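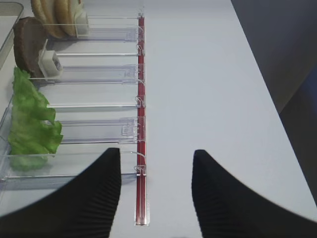 About the Umilby workshop

We build small robots in a shared workshop, on evenings and at weekends, and we love it! Umilby started with 2 benches and a box of second-hand motors. We now have 140 members, from complete beginners to people who solder for a living.

What we're building now

Our big project is Vanau, a burger-making bench. A clear acrylic dispenser keeps bun, patty and lettuce standing in lanes of their own, with white pusher blocks behind the buns and the patty, and a two-fingered gripper is there to do the picking. We have spent 300 hours on it so far – most of them on the lanes, which we kept redrawing – and lettuce is still the ingredient we argue over most.
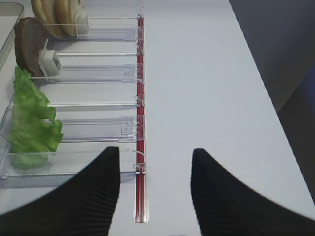 Do I need any experience to join?
None at all. Come along to an open evening and somebody will find you a job, usually with a screwdriver in it.

How we work

Drawings and code are shared with every member, dead ends included. Our parts shelf is called Paulauskas (long story) and holds 1,937 labelled bits at the last stocktake, so do look there before you order anything. The laser cutter is in the Ulten room – book it early, as July was packed!

Page updated 11 August 2026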